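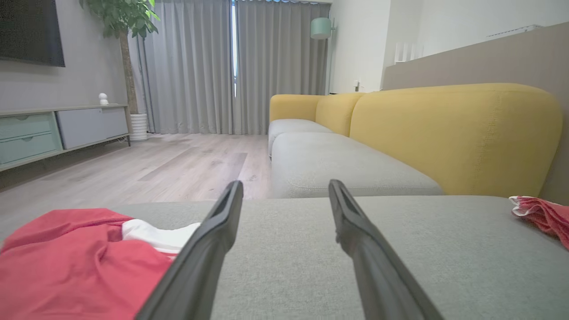

2022-09-06
Par Maham Kazmi

Bonne nouvelle, la rentrée du club de foot amateur d'Altden est lancée, et je suis ravie de vous l'annoncer moi-même (j'ai un peu insisté pour écrire ce communiqué, je l'avoue) ! Les inscriptions sont ouvertes pour toutes les équipes, des débutants aux vétérans, et on a déjà 129 licenciés. Je n'en reviens pas !

La grande nouveauté, c'est la section féminine, confiée à Csenge Bakos, qui a joué longtemps à Vudstead avant de poser ses crampons chez nous. Les entraînements commencent à 18 h 30, au stade Rácz, et on peut venir essayer sans rien payer.

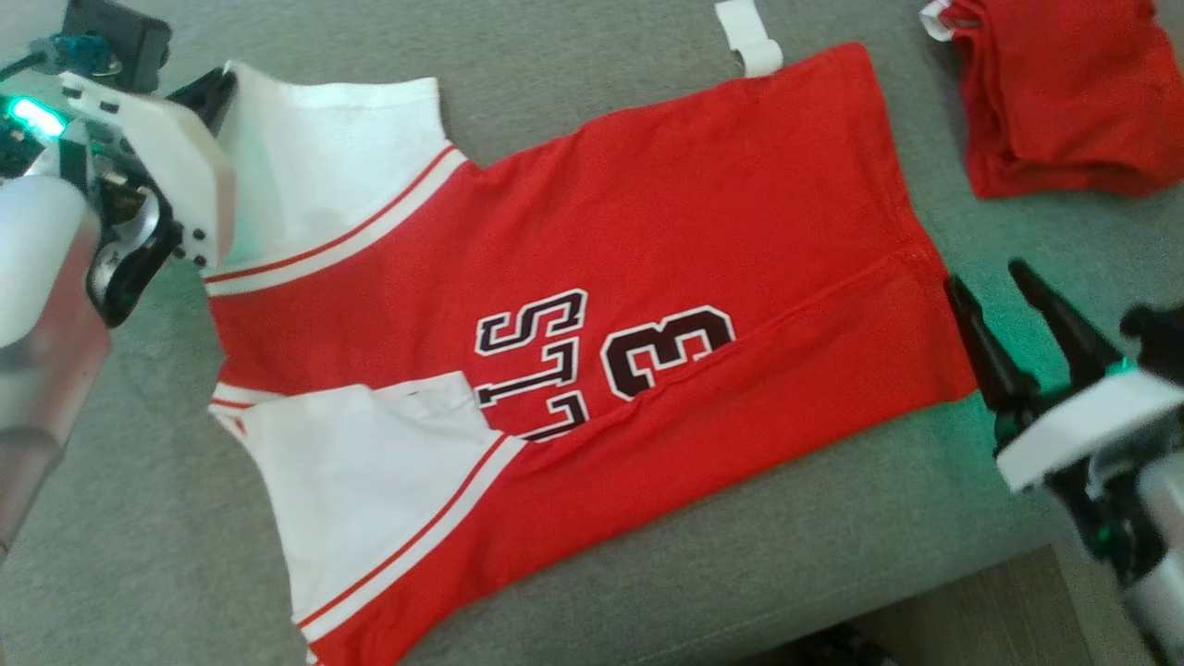
Côté cotisation, rien ne bouge chez les enfants. Les plus petits sont accueillis dès 6 ans par Finn Seidel, qui a repris l'école de foot en mars et qui déborde d'idées : un tournoi avec les parents, un goûter de Noël, et même un déplacement à Florniston au printemps !

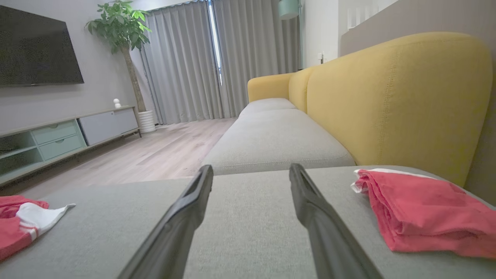

Pensez au certificat médical, s'il vous plaît, j'en ai encore 9 à réclamer de l'an dernier... Pour les questions de presse, appelez Barbara Górecki au secrétariat du club, elle répond surtout le matin.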